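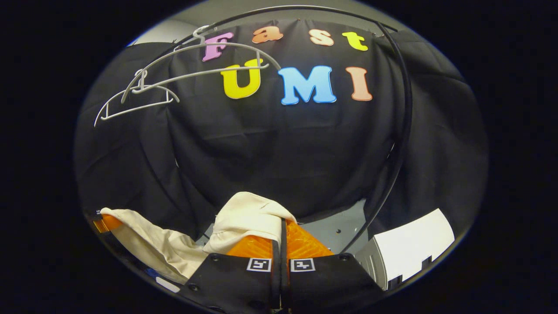

What the second-quarter numbers leave out

The Vamberg Valley sales report landed on 11th July, and by lunchtime I had been sent it by four different people, all of them with something to sell. The headline says the market is "firming." I read the whole thing twice with a pencil and I would like to know what is doing the firming.

The report comes from Harance, the listing service that most of our local offices pay into. It says the median price of a single-family home in the valley went up 9 percent over the same quarter last year. That figure is already on a banner on the county road. It is arithmetically fine. I checked it against the recorded deeds and got the same answer to within a rounding error.

The trouble is what went into it. Last spring, a good share of what sold was small: two-bedroom places near the old rail yard, a run of townhouses that a single owner was unloading, the usual tired cabins. This spring hardly any of those came up. The houses that did sell were larger and higher on the hill. If you sell fewer cheap houses and the same number of expensive ones, the middle of the list moves up, even if every single home in the valley is worth exactly what it was a year ago. Anyone who has sat through one of these quarters knows this, including the people who wrote the banner.

A better test is to look at homes that sold in both periods, or at least at homes that are close to twins. Natalia Villalobos, who appraises for two of the banks here and has no listings of her own, went through the repeat sales for me. She found 8 pairs she was willing to stand behind. A few were up a little, a couple were down a little, and one was up a lot after a new kitchen and a second bathroom. She would not give me an average. "With that many you can say what happened to those houses," she told me. "You can't say what happened to the valley."

Then there is inventory. The report counts 409 active listings and calls this "healthy choice for buyers." I went looking for them. A good many are lots with no water tap. Others are units in the Zorkitz building, which has not been finished, and which has been listed, withdrawn and listed again so often that each unit shows up as fresh. A unit that goes off the market on a Friday and comes back Monday gets its day counter set to zero. So when the report says the typical home goes under contract quickly, ask which clock they used. The report does give a cumulative figure. You will find it in a footnote to the second appendix, in type a good deal smaller than the banner's.

I asked Harance about the relisting. The reply said the rules allow it and that agents are expected to use it "in good faith." I have no doubt that many do. I also have no way of telling which ones, and neither do you.

The new condo pitch

Along with the report came a brochure from Konstantinidis, the outfit that wants to put up the condo project behind the feed store. It quotes the 9 percent figure on the front page and goes on to project the same growth every year until your kids are in college. It also promises rental income that would pay the mortgage "in most scenarios." There is one scenario in the brochure.

I ran it with less cheerful inputs. Put in the HOA dues they list on page six but leave out of the income table. Put in a management fee, since the buyers they are after live three states away and will not be changing the sheets. Leave the place empty during mud season, as every rental on my street is. The monthly number goes from a small gain to a loss, and that is before anyone has replaced a water heater.

None of this makes it a bad building. It may be a very nice one, and I would be glad to see something go up on that lot besides thistle. Somebody who wants to live there and can afford the payment should go and look at the floor plans and enjoy it. My complaint is with the table.

Also worth asking about is the deposit. The reservation form calls it "fully refundable," then says, two paragraphs down, that it is refundable until the buyer is sent the final disclosure packet. The packet can be sent at any time. Have a lawyer read that form before you put a check with it, and pick a lawyer who was not recommended in the brochure.

What I would want before I signed anything

Ask your agent for the full listing history of the property, including the times it was pulled. They can print it in a minute. If you are told it isn't available, ask again in writing.

Ask for comparable sales picked by size and condition, and ask to see the ones that were left out as well.

Ask what the seller paid in property tax last year and what the assessor is likely to do once your purchase price is on record. I have seen that one question take the shine off a lot of monthly budgets.

Sellers should be careful too. An agent who tells you to add 9 percent to what your neighbor got last year may just want the listing. The price cut comes later, and it comes out of your pocket.

Numbers for those who keep them

The report covers 1,468 parcels in its coverage area, counting vacant land. I mention it because two readers wrote in last time to say I had used the old boundary, and they were right. The next report is due in October. If the small houses by the rail yard start selling again, I expect the median will drop, and I expect to read that the market is "normalizing." I'll be checking the deeds again either way. Letters go to the usual address, and please sign them.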